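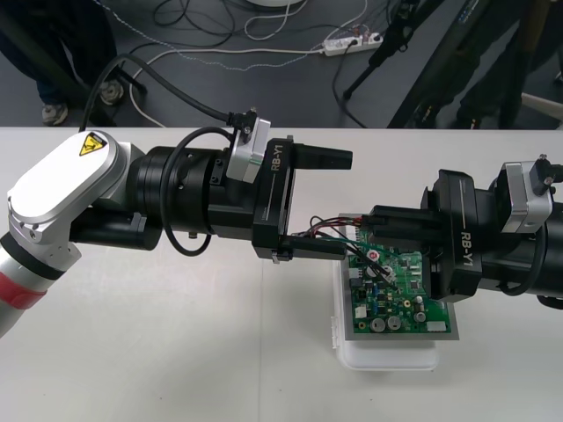 What do you put under a bare circuit board when you're dressing a wire bundle into it?
Something flat, rigid and non-conductive that's smaller than the board on at least two sides, so you can get at the edges without tilting it.

shalliday
Following on from the question at the top of the thread. I rework control boards for Hultard ventilation units and they all have a bundle of thin leads running across one edge. On a bare bench the solder tails rock the board every time I push a lead down. A plastic container fixed the rocking but now the whole thing slides. Board weight is 91 g, so it has no inertia to speak of.

tailcutter
Put silicone mat under the container. Done.

r_dobson
Silicone mat is fine for sliding, bad for static unless it is rated dissipative. So is the container. Plain white plastic will hold a charge all afternoon in December with the heating on. I use a Stockdale bench mat with a ground snap, and a dissipative tray upside down on it.

tailcutter
I have done 600 boards on kitchen tubs and lost none to static.

r_dobson
You have lost none that you know of. Latent damage does not show at final test. Senga, what parts are on yours?

shalliday
Surface-mount chips, small resistors and caps, three electrolytics along one edge. Nothing exotic. Leads are red, black and green.

pinheader7
The electrolytics matter more than the mat. If the cans are on the near edge, don't rest your wrist on them while you hold the bundle. Side load cracks the pad joint. Turn the board so the leads are on the far side and press from above at the corner.

shalliday
Pressing at the corner is where it tips. The container doesn't reach that far.

pinheader7
Then move the container toward that corner. It doesn't have to be centered. Support goes under the load.

r_dobson
Disagree in part. With the support off center the opposite corner lifts when you let go. Use a proper holder. The Rerix clamp frame opens to 99 mm.

tailcutter
The Rerix jaws cover 7 mm of each edge. Her bundle crosses the edge. Useless there.

r_dobson
Fair. Rotate the jaws to the short sides.

shalliday
There's a connector at one corner. Tried the container off center with a dissipative sheet under it. Tipping is gone, and the far corner lifts slightly, as Roland said. A strip of polyimide tape holds it. Still looking for a better lead hold-down than a fingertip.

pinheader7
Skodgate sells a sprung one. Stiff out of the box, back the screw off a full turn.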